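Fakow grip fault

The Fakow grip fault was a software failure in the two-armed kitchen robot made by Tovau, and I spent most of a summer chasing it with Đức Vi (so forgive me if I'm a bit fond of it!). The hand closed properly, then carried on squeezing after the controller had told it to stop. We first logged it on 16/08/2022, in simulation, on a run of 4,000 grasps.
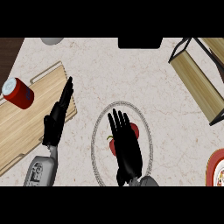
Simulated kitchen task, seen from above, with the right hand over a red pepper.

Soft, shiny things were the worst – peppers, mostly – and almost 7 in every 100 came out flattened. Cans hardly ever set it off, which sent us down the wrong path for ages. Đức blamed the friction settings and I blamed Đức. The real culprit was a stale force reading, held for three control cycles too long whenever both arms moved together.

Iden, the patched controller, came out in September and drops any old reading straight away. The thumb limit is still set by hand.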